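Print this page
E-mail this page

LONG MEADOW ALLOTMENT AND GARDEN SOCIETY

Minutes of the autumn meeting, held online, 2020-11-04

Present: the chair, the secretary, the plot steward, the shop manager, the show organiser and the newsletter editor. Members of the society joined by video link and by telephone. Apologies were received from the tenant of the bottom orchard and from the landlord's agent.

1. Minutes of the last meeting

The minutes of the June meeting were read and agreed, with one correction. Under item 5, "the north gate" should read "the north water tank". The gate is fine.

2. Matters arising

The leaning fence behind the compost bays has been propped with two posts. It is still leaning, but in the other direction. The plot steward will ask for a price to replace the whole run before spring.

The lost key to the tool store has not been found. The lock has been changed and key holders should have the new one by now. Anyone still carrying the old key may throw it away.

The question of cockerels was raised again. The tenancy rules allow hens and do not allow cockerels. The meeting saw no need to discuss it further.

3. Water

The landlord, Vastari Estates, has written to say that the mains supply will be turned off for the winter as usual and that the charge for water will go up next year. The letter does not say by how much. The secretary has written back to ask and will write again if there is no answer.

The trough at the top of the main path lost water all through the summer. The plot steward has had the side panel off and thinks the ball valve has worn. A new one will be fitted before the supply comes back on. Until then the stopcock for that branch stays closed, and members are asked not to open it.

A member asked if hosepipes could be allowed in the evenings during dry spells. Several people on the lower plots said that the pressure drops to nothing when a hose is running higher up. It was agreed to leave the rule as it stands: hoses may be used for filling butts but not for watering direct.

There was a suggestion that the society buy second-hand water containers and place them along the car park edge to collect rain from the shop roof. The shop manager said the guttering would need repair first. To be looked at in the new year.

4. Money

The balance in the current account stands at £2084. Rents are coming in more slowly than usual, partly because members cannot pay in person at the shop. The secretary reminded the meeting that bank transfer is quicker and that the plot number must be given as the reference. Payments marked "allotment" are hard to trace, as all of them are for allotments.

The insurance has been renewed on the same terms. The policy covers the shop, the store and the shared machinery. It does not cover sheds on plots or anything kept in them.

It was proposed that plot rents stay the same for the coming year, and that the charge for water be shown on a separate line once Vastari have given a figure. Agreed, with one member against, who felt that the two should be kept together as they always have been.

5. Plots and waiting list

Six plots have come free since June. Four have been let and two are being cleared. The waiting list is longer than it has been for many years, and the plot steward expects it to grow. New tenants have mostly been offered half plots. This seems to work well, and several have said that a half plot is as much as they can manage.

Letters have been sent to tenants whose plots were uncultivated at the last inspection. Replies were mixed. Where illness or shielding was given as the reason, no further action will be taken this year and neighbours have offered to keep the weeds down. The remaining cases will be looked at again at the spring inspection.

A member asked for the definition of "cultivated". The plot steward read out the rule. The member asked if black plastic counted. The plot steward said that it did for one winter and did not for three years. It was agreed to add a sentence on this to the tenancy rules — wording to be circulated.

6. Shop

The shop will stay closed to callers for the present. Orders may be placed by e-mail or by leaving a note in the box, and collected from the table outside on the usual morning. Members are asked to bring their own bags and to keep their distance while waiting.

Seed potatoes need to be ordered soon. The shop manager has prices from the usual supplier and from Trukov Seeds, a newer firm. Trukov are cheaper on first earlies and dearer on everything else, and they charge for carriage. After some discussion it was decided to stay with the usual supplier for potatoes and onion sets, and to try Trukov for a small order of broad beans.

Multi-purpose compost ran out twice in the spring and there were complaints. The shop manager explained that every outlet in the area was short. A larger order will be placed this time, to be stored under cover beside the shop. Offers of a clean tarpaulin would be welcome.

7. Safety

The shared strimmer came back in September with no guard. It cannot be lent out again until a new guard has been fitted, and the borrower has agreed to pay half. From now on, machinery will be checked at return as well as at collection, and the book signed both times.

The society has bought safety glasses, make Uvex, to be kept with the strimmer and the shredder. They must be worn. They must also be put back in the case, as the lenses scratch easily if they are left loose in the toolbox.

Bonfires are allowed from now until the end of winter, after dusk only and never left unattended. There were two complaints last year from houses on Long Lane about smoke. Members were asked to burn dry material and to check the wind first. Green waste should be composted or taken home.

8. Show and social events

The summer show did not take place. The show organiser hopes to hold it next year, outdoors if need be, with fewer classes. The cups are still with the previous winners, who are asked to keep them clean and in a safe place.

The idea of a winter swap table was discussed. Members would leave surplus pots, tools, books and clean work clothes under the shop porch for others to take. Some felt that it would turn into a rubbish heap. Others pointed out that the spring plant swap had been tidied away every evening without trouble. It was agreed to run it for two weeks as a trial, with anything left at the end to be taken home by whoever brought it.

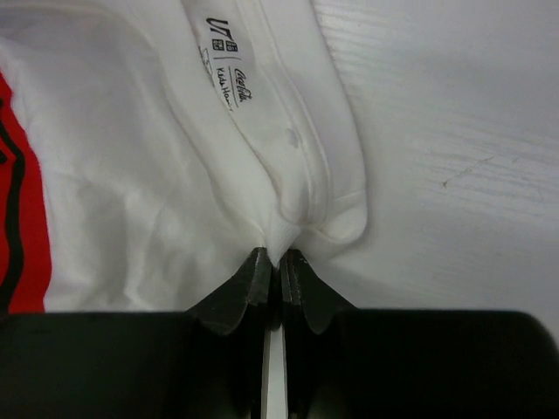

The show organiser will draw up a short notice for the gate giving the dates and what may and may not be left. No electrical items, no chemicals and no opened bags of fertiliser.

There will be no Christmas gathering. A member offered to host a quiz by video link and the offer was accepted with thanks.

9. Newsletter and website

The newsletter will go out by e-mail only this winter, apart from printed copies for members without a computer. The editor is short of material and would be glad of recipes for squash, notes on varieties that did well, and anything on keeping leeks free of rust. Pieces may be of any length.

The website still shows last year's rents on one page and this year's on another. The secretary will put this right.

10. Any other business

Rats have been seen near the compost bays. Members were reminded not to put cooked food, bread or meat on any heap. The plot steward will speak to the council about bait boxes and report back.

A member asked who is responsible for the hedge on the east side. The secretary believes it belongs to the landlord but could not find the plan. The plan is thought to be in the filing cabinet in the shop.

Dogs must be kept on a lead on all paths. This was agreed some years ago but is not on the notice at the gate. It will be added when the notice is next printed.

A request to keep bees on the vacant ground by the orchard was received too late for discussion and will be taken at the next meeting. The applicant has been asked to send details of training and insurance.

Thanks were recorded to those who kept the main path mown through the summer.

11. Next meeting

To be held by video link in the new year, date to be fixed by the secretary. Items for the agenda should reach the secretary two weeks beforehand. Members who wish to join by telephone should ask for the number in good time.

The meeting closed after any other business had been dealt with.

Print this page
E-mail this page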